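Teaching a Gripper to Hold a Plate: speaker notes, Relham shared workshop evening

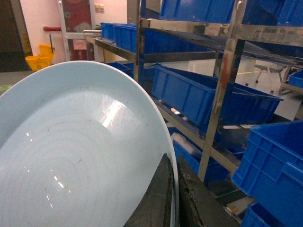 Athina Antoniadis wrote back when I sent round the outline, asking me to please start with the fingers and leave the software for the questions, as the fingers are what people go home and build. So, Athina, fingers first!

Say hello, thank the Relham crowd for the bench space (and the coffee), then get going.

The gripper has two fingers and it takes a plate by the rim. I picked plates back in October thinking they'd be the easy part — a nice big round thing, how hard could it be? Tell the story of the first weekend here, but keep it short this time.

Talk about where to grab. Low on the rim, plate tipped up, one finger on each face. A plate is wide and the rim is thin, so a small twist at the fingers turns into a big swing at the far side. Do the cardboard circle demo. Let somebody from the front row hold it.

Finger faces next. Mine fray, and I've come to check them before each session the way you'd check your shoelaces. We're on version 6 of the pads now, which Eirini Theodorakopoulos cut for me on the Idon bench. Pass the old ones around and remember to get them back.

Camera at the wrist: lovely for seeing the rim, but a shiny plate throws the lights right back at you. Mention moving the lamp before touching any settings.

If there's time, the 3,000 practice grips and how I logged them. If not, skip to the parts list.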